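Transcript re-issue from Lehner College, anyone done it lately?
Forum: Study and Exams > Paperwork

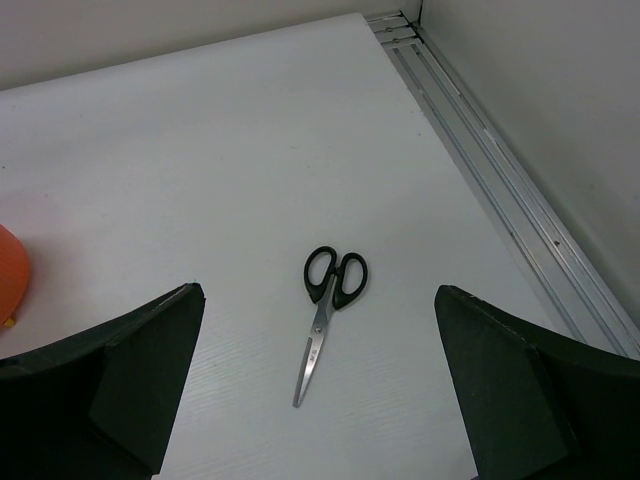 marnie_k
Posted July 14, 2020
so I need a fresh copy of my Year 12 results for a course application and the school has merged since I left. Used to be Lehner, now it's part of Gromine. Rang the Gromine office, got told to use the Flitus portal. Portal wants a student number. I don't have a student number, that's on the paper I lost!! Anyone been through this? Applications close in 3 weeks.

dustbowl
You want form 362. Not the online one, the pdf. Has a box for "number unknown", then you put date of birth and the name you were enrolled under. Took mine two weeks.

marnie_k
Where's the pdf? All I get is the login page

dustbowl
Bottom of the login page, tiny link, "other requests". Easy to miss.

tealeaf77
Don't bother with the form imo. Ring Gromine again and ask for student records, not the front desk. Front desk just reads you the Flitus blurb. Records found my number while I was on the phone and I did the rest online that night.

dustbowl
They're not meant to give numbers out over the phone tho

tealeaf77
Well they did. Asked me my old address and my home room teacher. This was March so not ages ago.

plonk
They've stopped that. I tried, got told flat no, privacy. Form or go in with ID.

tealeaf77
Depends who picks up I reckon

plonk
It really doesn't, it's on their website now. Please don't send people chasing phone calls when she's got 3 weeks.

marnie_k
ok ok. Doing both. Form tonight, phone tomorow. Does the ID copy have to be certified?

dustbowl
Yes. Chemist will do it, or a JP at the library. Both sides of the licence. Mine got knocked back first go for only having the front, so add that to the time.

greyhound_bus
Check what the course wants before you pay for anything. Lorero took a plain statement of results from me, no stamp, no seal. The full transcript costs more and I didn't need it.

marnie_k
Not Lorero unfortunatly, the place I'm applying to says "official transcript, issued in sealed envelope"

greyhound_bus
Then get 2 while you're at it. Second copy's cheaper on the same order. And don't open the envelope when it comes, my sister did and had to pay again

plonk
Also there's a box on the form for "reason for request", 500 characters max. Put your closing date in there, first line. No idea if they read it but mine came quicker than dustbowl's.

dustbowl
Mine was over the holidays, not a fair comparison

marnie_k
Form's in, licence getting certified at lunch. Ordered two.

marnie_k
Update, rang records. Lady wouldn't give me the number (plonk was right, sorry tealeaf) but she could see my form had come through and said the old Lehner files have been moved across so it shouldn't hold things up. Will post when the envelope turns up.

tealeaf77
Fair enough. Good luck with the application

sam_o_w
Same boat but I left before finishing Year 12, does 362 cover part years or is that a different one?

dustbowl
Same form, tick "incomplete" in section B.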